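Opening the short film evening - speaker notes, Kiri Ashby
Valente screening room, 2018-08-13

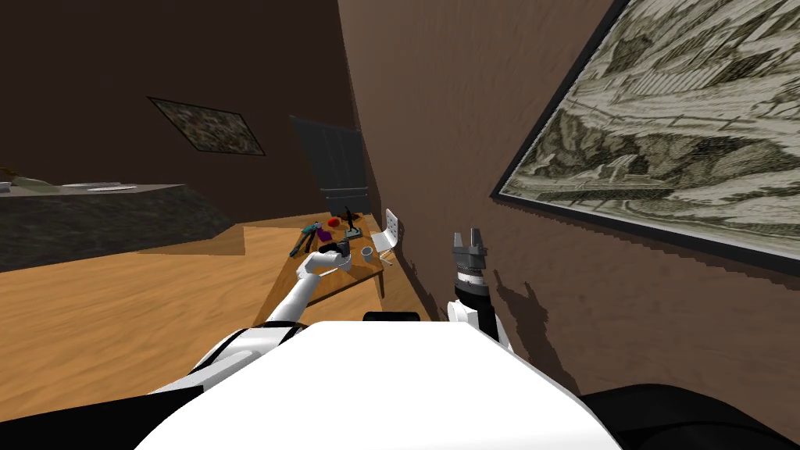 Left arm over the small wooden table, right arm pointing up at the ceiling.

Welcome everybody, and do come down to the front if you're hiding at the back (wait for them to move, they always take a while).

Thank Elisa Rinaldi for the projector and for putting up with my phone calls all through June.

Tonight is comedy. We had 33 films sent in and we're showing 11, and I want to say to anyone in the room whose film isn't on the list that I watched every one of them to the end, some of them twice, with my supper on my knee.

Say a little about why short comedies are so hard. In a feature you can lose the audience for ten minutes and win them back - in a short, one slow scene and they're looking for their coats. Tell the story about my own first film, the one with the wedding cake. Keep it brief this time!

First up is "Iltura", directed by Florence Fortin, which runs 16 minutes. Don't give away the bit with the ferry. Clifford Petrenko plays the uncle and he's here tonight, so ask him to stand up and give him a proper hand.

Then the break, drinks in the lobby, and please be back in your seats by 8:15.

Lights down.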